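Notes on Keeping a Household Inventory

February is the month in which this blog customarily turns to matters of record keeping, and the present entry continues that practice. The subject is the household inventory: a written list of the contents of a home, maintained for insurance, for moving, and for the settlement of estates. Readers who followed the earlier entries on warranty papers and the storage of receipts will find some overlap, for which the author asks their patience.

The inventory discussed in this entry was begun after a burst pipe on the upper floor of the author's house in Derncombe. The damage was limited to one bedroom and the hallway beneath it. The claim, however, took most of a year to settle, and the greater part of that time was spent in establishing what had been in the bedroom, when it had been bought, and at what price. The insurer's requests were reasonable. The author was simply unable to answer them. A bookcase that had stood against the same wall for most of a decade could not be described beyond its color and its approximate height.

It was therefore decided that every room in the house would be listed before the following winter. The completed list contains 583 entries. Many of these are groups of articles: a drawer of flatware is one entry, as is a shelf of paperbacks. The decision to group was made early and is recommended. An attempt to list the kitchen article by article was abandoned at the second drawer.

Choice of Method

Three methods were considered. The first was a bound notebook, the second a spreadsheet, and the third a subscription program called Plataneo, which was tried for one month. The program was well presented and offered a large number of categories, but it required a purchase date before an entry could be saved. Few households are in a position to supply such a date for a mixing bowl. The trial was allowed to lapse, and the spreadsheet was adopted.

The spreadsheet has seven columns: room, article, maker, year acquired, price paid, present value, and remarks. The column for present value was left blank in most rows and has caused no difficulty since. The column for remarks has proved to be the most useful of the seven. It holds such matters as the location of a spare key to the desk, the name of the upholsterer who recovered the two armchairs, and the fact that the hall mirror belongs to a relative and is on loan.

A printed copy is kept outside the house. Electronic copies are convenient, but the person who needs the list may not be the person who knows the password. The printed copy is replaced once a year, and the previous one is shredded.

Valuation

Only one article in the house was thought to merit a professional opinion. This was a walnut sideboard, inherited, and long believed within the family to be of considerable age. An appraisal was obtained from Medeiros, a small firm with offices two towns away. The fee was $85, which included a signed letter. The sideboard was valued at $1,755 for replacement purposes and was found to be a good deal younger than the family had supposed. The letter is filed with the policy.

Readers should ask their own insurer at what value an article must be listed separately. The threshold varies from one policy to another, and it is not always stated on the summary page. In the author's case, jewelry was subject to a lower threshold than furniture, and musical instruments were not mentioned at all. A written answer was requested and was received after two reminders.

Describing Furniture

Furniture presents a particular difficulty. Most people can say that they own a table, and few can say much more. An adequate entry gives the length, width, and height; the material, if it is known with confidence; the finish; and any lasting marks. Where the material is in doubt, the entry should say so. An adjuster will think no less of a claimant who has written "wood, kind unknown."

Marks and blemishes should be recorded even when they lower the value. They serve to identify the article, and a list that admits to wear is more readily believed than one in which everything is in perfect order. The grain and color of a tabletop are also worth a few words, as two tables of the same size may have little else in common. 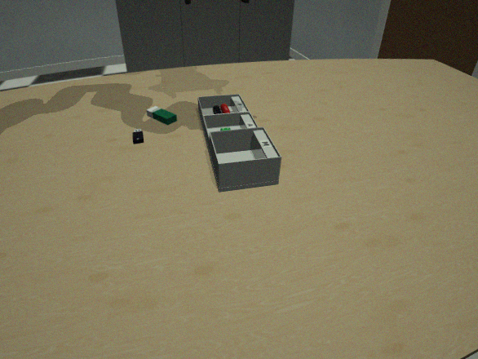

Light tabletops with a fine grain, both computer-rendered.

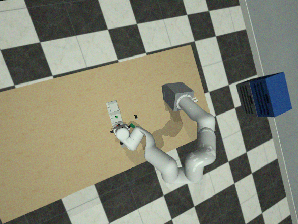

The next consideration is upkeep. An inventory that is not maintained loses its value within a few years, and the author has settled on two occasions for revision. The first is the renewal of the policy, when the whole list is read through from beginning to end. The second is the arrival or departure of any article costing more than $50, which is entered the same evening. The reading takes one long afternoon. It is tedious, and it has twice brought to light articles that had been lent and forgotten.

Disposal deserves equal care. When the old dining chairs were given to Mundero, the secondhand shop near the station, their row was moved to a separate sheet and the shop's receipt was attached. The row was not deleted. Questions about a thing sometimes arise long after it has gone, and a line on a second sheet costs nothing to keep.

The garage remains to be finished. It was listed in haste, and several of its entries read only "box, contents mixed." These will be opened and sorted when the weather permits, and the garden tools, at present recorded as a single entry, will be divided into hand tools and powered ones.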